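The repair cafe in Gritdale turned 6 this month, and every write-up I've seen says the same warm things about it. I like the place. I've had a zipper replaced there and a coat relined. But I'm not convinced by the numbers, and I've been called a grump for saying so.

The poster claims more than 3,000 garments "saved from landfill." Saved how? My coat would have gone on hanging in my closet with a ripped lining, the way it had for two winters. It was never headed for a landfill. I'd guess that goes for most of what comes through the door on a Monday evening. People bring in the things they already love. The cheap stuff that really does get thrown out doesn't show up, and I don't see how it could, when a new seam costs you an hour's wait and a new shirt costs 7 dollars at the Gorkell outlet.

Then there's the "lasts for life" crowd. Ní Bhriain sells a rain jacket with a lifetime repair promise, and I fell for it. The small print says you pay shipping both ways, which for me came to 44 dollars. The tape inside the hood started peeling after the second spring. I glued it myself and it looks terrible.

Clear plastic rainwear bothers me even more. How do you patch something see-through?

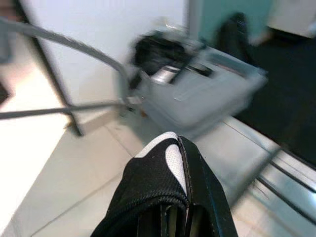
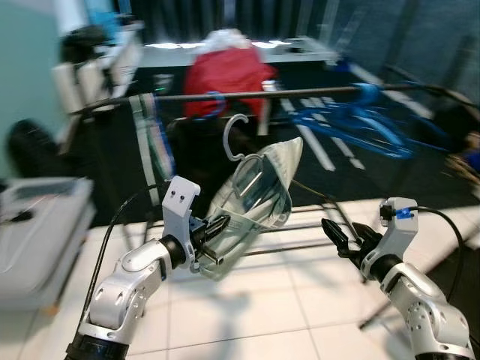 Broltstead has a textile drop-off bin now, the kind with a cheerful leaf on the side. I asked at the town office where the bags go and got a leaflet. The leaflet says "partners." I asked again by email and I'm still waiting.

So I'll keep going to the repair evenings, and I'll keep rolling my eyes at the poster. If anyone has found a tape that sticks to an old hood seam and stays stuck, please leave the name of it in the comments.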